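Birngate Workroom Guide
Section 4: Setting Up Your Metal Bins 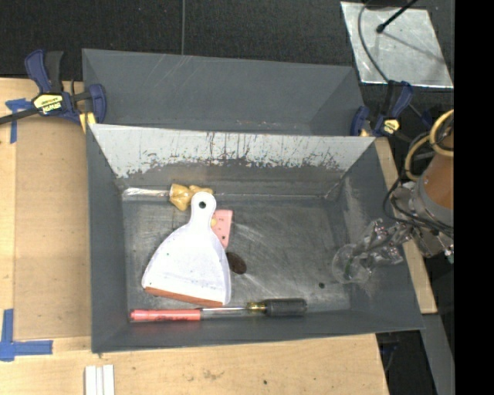 Two gray bins set one behind the other, with a white dustpan in the front one.

Welcome to the part of the guide where everything finally gets a home! If your work surface is still covered in odds and ends, take a minute to clear it first (a cup of coffee helps, too).

1. Set the first bin near the back of the work surface, then stand the second in front so the two touch. Leave roughly 9 inches of open surface on the side you work from.

2. Wipe out both bins with a soft, barely damp cloth and let them dry for 20 minutes.

3. Lay the dustpan flat in the front bin, handle pointing away from you and wide mouth toward you. It takes up more floor than you'd expect, so it goes in before the small things.

4. Tuck the smaller pieces in behind and beside it. Anything with a blade lies flat along the far wall.

Note: Scratches and scuffed patches on the metal come with everyday use, and you can go right on using a bin that has them.

Caution: Look before you reach in. Pick up bladed tools by the other end, and please don't feel around behind the dustpan for them.

Questions about bin care go to Abena Laryea at the Birngate desk.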